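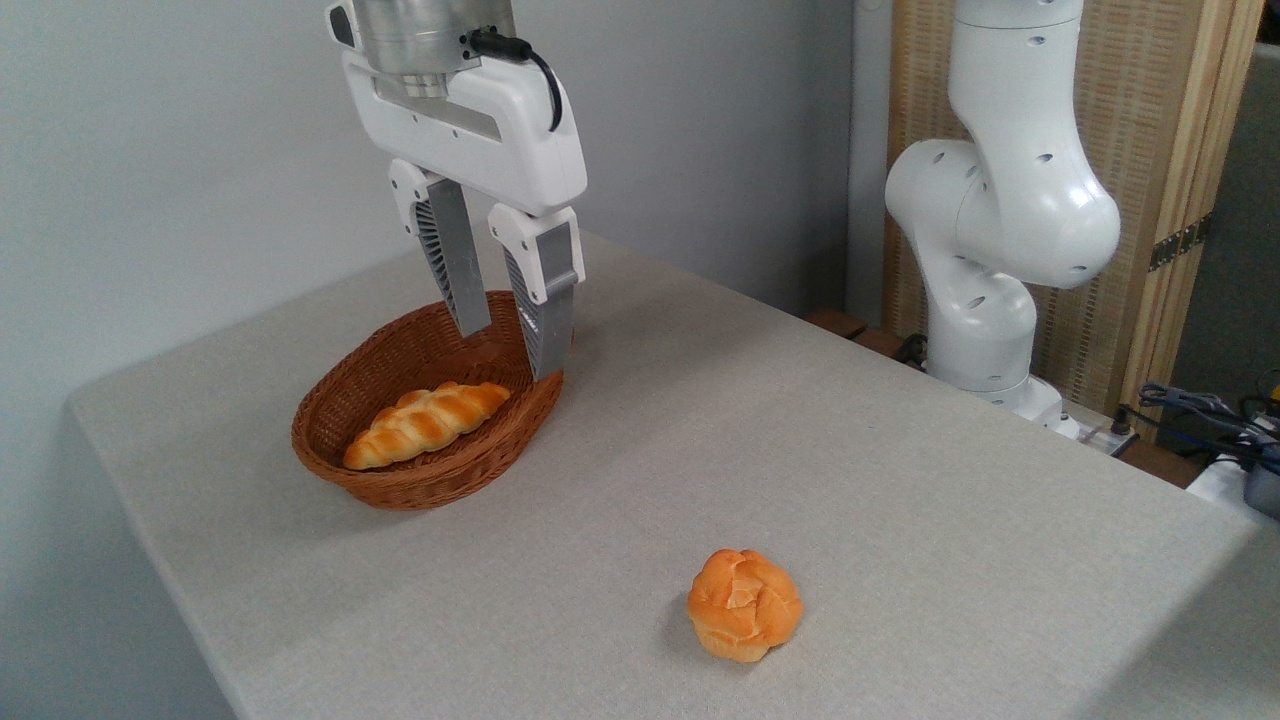 Plamar two-finger gripper, bakery table cell: setup and care

Sold as a kit for light pick and place. Bread rolls, buns, anything that fits between the plates. White housing, two parallel fingers, steel wrist flange, one cable. Basket and bread not included.

In the kit

Gripper with fingers fitted
Cable, straight plug one end
Flange screws, 6
Spare finger plates, 2
Hex key

Mounting

Arm powered off, brake on. Offer the flange up to the wrist, start all the screws by hand, then go across and across, never round in a circle. Snug, then one more pass. If the flange rocks there's crumbs or an old bit of threadlock under it. Take it off and wipe both faces.

Cable last. Leave a loop down the side of the housing, enough for the wrist to turn both ways. Do not tape it tight to the arm, we get plugs back with the pins pulled every month and that isn't covered.

Teaching a pick

Start high, fingers open. Jog down slow over the basket and stop before the tips reach the rim. Line the fingers up ACROSS the loaf, not along it. A plaited roll lying diagonally needs the wrist turned to match or one finger lands on the crust and the other on wicker.

Save three points: above, at grip, above again. Same for the place spot. Low force setting for anything with a crackled top, the crust goes before the gripper notices.

Wicker moves. Put a mark on the table for the basket or re-teach after lunch, your choice.

Second arm on the same table? Set the keep-out zones before you run anything at speed. Elbow first, that's the bit that catches poeple out.

Cleaning

End of shift, power off. Soft brush on the finger plates and the ribbed part on the inside, crumbs sit in there. Damp cloth on the housing. No spray, no air line into the slot.

Egg glaze: warm water on the cloth, leave it a minute, wipe. Don't scrape.

Looking after it

Weekly: wiggle each finger by hand with power off. A little play at the knuckle is OK. If the tips don't meet level, loosen the plate, square it up, retighten.

Over 3 months of daily use, swap the plates. Sooner if the edges feel rough.

Finger stops short or chatters: clean first, then reseat the plug, then run the homing routine. Still doing it, send it in. Please dont open the housing.

Repairs

Ship to the Mumville workshop, attn Zoltán Bakos. Put the serial number in the box with a note on what it was doing when it quit. Turnaround 3 working days once it's on the bench. Asargate customers can drop off at the counter.

Page updated 22/10/2024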